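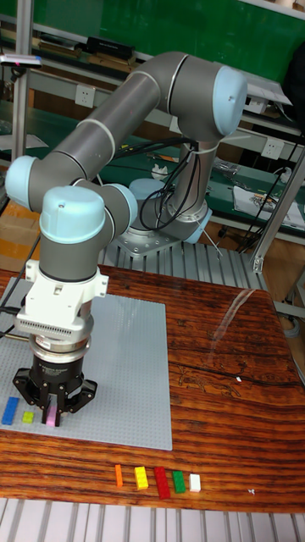 *Brick table, April. Grey baseplate on the left, next colours along the front edge.*

Morning, first coffee. I finally got the brick table laid out the way I wanted and I'm so pleased with it that I'm writing it up before I start fiddling again.

Layout as it stands: baseplate hard over to the left half, bare wood to the right, loose bricks in a row at the front. Orange on its end, then yellow, the long red, green, small white. Blue and the little yellow-green one are on the plate down in the lower left corner, and the pink is on the plate too. I like having the spares in a row so much more than the heap we had before. You can see the whole set at a glance, and the colours look gorgeous against that stripy wood!

About the wood. Lertchai Kaewsai wants to swap the table for one of the plain white ones from the Sturkville room and I'm going to fight for this one. Yes, it has a crack running across the right side. Yes, it glares when the light hits it. But the orange and brown grain is lovely, and the crack is well clear of the plate. I ran a fingernail along it and it catches a bit at one end, so maybe a dab of filler. Not today.

Glare: worst on the right-hand side, on the bare wood. Tried the blind half down, which helped a lot but made the orange brick hard to tell from the table. Blind back up. A sheet of matt card over the right side might do it (ask Lertchai if there's any left from the Nyanda boards).

**Bricks**

Went through the whole tub last night, 337 pieces, and pressed a good few of them on and off the plate by hand to get a feel for which ones grip. Big differences! The older ones from the Arnia box go on with a proper click and come off clean. Some of the newer ones are so tight I had to rock them off with a thumbnail, and 2 had hairline splits, so those are in the bin. 15 more are in the "maybe" cup: scuffed corners, studs a bit chewed, one with what I think is old glue in it. Please don't tip the cup back into the tub.

Small square ones are far fussier to seat than the long ones. If you start even slightly off the studs they sit up at one side and look fine from above until you get your eye down level with the plate. Best check I've found is to slide a strip of paper at the bottom edge. If it goes under, it isn't down.

**Plan for the first build**

Keep it simple and cheerful. A low wall, two courses, mixed colours, starting from the corner nearest the blue one. 25 bricks should do it. I drew it out on squared paper and taped it inside the back cover. Long red goes across the join in the second course, so don't use it early.

Lertchai would prefer a little tower and has sketched one in the margin of my drawing, with a flag. It is a very good flag. Tower second, then.

**Bits and bobs**

- Wipe the table before each go. It shows every white speck and I keep mistaking them for chips off the bricks.
- Plate shifts if you lean on it. Tried putty under the corners, too squashy. Thin double-sided tape next.
- Orange brick on its end falls over if anyone bumps the table. Lie it flat? But then it's harder to spot on the grain. Leaving it up for now.
- Need a second plate, same grey. Ruvetti had them last time, check the size before ordering.

Later, 4.40: tape is much better. Plate doesn't budge now even with a good shove. Did the first course by hand to check the drawing and it fits, with one stud to spare at the end where I'd miscounted. Took it apart again and put the strays back in the tub. Must redraw the second course to match, and find out who has the good scissors.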